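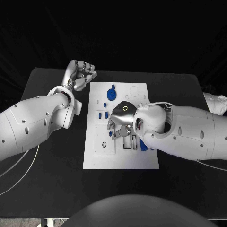 GURNTON - Dranden, a developer of prescription skin and scalp treatments, has opened enrollment in a clinical study of Gania, an investigational topical foam for moderate to severe seborrheic dermatitis of the scalp. The study will compare Gania, applied once daily in the evening, with a foam that contains no active ingredient. Its second purpose is to test a dosing card that participants keep with the can and mark after each application. Earlier work by the company relied on a written diary, and missed applications were often recorded late or not recorded at all.

Seborrheic dermatitis is a common inflammatory condition that causes scaling, redness and itching, most often on the scalp, the sides of the nose and the eyebrows. It tends to improve and return over months or years. Treatment usually begins with a medicated shampoo. When symptoms persist, a physician may prescribe a topical antifungal, a short course of a topical steroid, or both. The condition isn't contagious and does not usually cause permanent hair loss, although scratching and inflammation can increase shedding for a time.

The study will randomize 400 adults in equal numbers to Gania or to the control foam. Dranden expects to screen some 480 people to reach that number. Treatment lasts 28 days and is followed by an observation period of the same length, during which no study product is used. Neither the participants nor the clinicians who grade the scalp will know which foam has been assigned. Study management, randomization and data handling have been contracted to Moroz, a clinical research organization.

The primary endpoint is the proportion of participants graded clear or almost clear at the end of treatment, with an improvement of at least two grades from the first visit. Secondary endpoints are change in itch score, time to first relief of itch as reported by the participant, area of scalp affected, and return of symptoms during observation. Local reactions such as stinging, dryness and contact irritation will be recorded at every visit.

Adherence will be assessed in two ways. Participants return the dosing card at each visit, and the can is weighed by site staff who don't have access to the card. Each can holds 40 grams at dispensing. The two measures will be compared once the last participant has completed treatment, and the comparison will be reported whether or not the primary endpoint is met.

"Topical products are hard to study because the amount used varies so much from person to person," said Aarti Chaudhary, director of clinical development at Dranden. "A participant with long or thick hair may put most of the foam on the hair and very little on the skin. We have rewritten the application instructions, and site staff will watch the first application in the clinic. If the foam doesn't work, we want to know that it was on the scalp when it didn't work."

Adults aged 18 or older may be eligible if they have had scalp symptoms for at least six months and are willing to use only the plain shampoo supplied by the study. People who have psoriasis of the scalp, an active scalp infection or a known sensitivity to any foam ingredient cannot take part. Anyone using a prescription scalp treatment must stop it for a set period before the first visit, and should speak with the prescribing physician before doing so. Hair coloring and chemical straightening are not permitted between the first visit and the end of treatment - ordinary cutting and heat styling are allowed.

The first participants were screened in February at the company's research clinic in Gurnton. Additional sites will open as local ethics approvals are received. Results will be submitted for publication after the database is locked and the planned analyses are complete.

Gania is an investigational product. It has not been approved for sale, and its safety and effectiveness have not been established.

About Dranden

Dranden develops topical prescription products for inflammatory conditions of the skin and scalp. The company is privately held, with offices, a formulation laboratory and a research clinic in Gurnton.

Media inquiries: Communications Office, Dranden, Gurnton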